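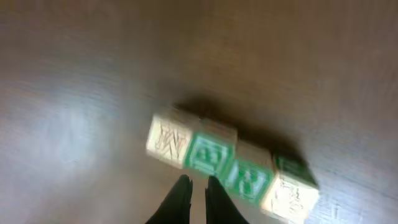 Renu Bhatia wrote to the Stadurville school board that spelling should be left until a child can read a full page without help. Her letter opened a dispute that this chapter takes up.

Chapter 4. Letters, Sounds and Early Spelling

English spelling maps sounds to letters unevenly - one sound may have several spellings. The Prirkham word list, with 3,696 entries, sorts words by pattern. Section 4.1 covers short vowels and the first 105 words.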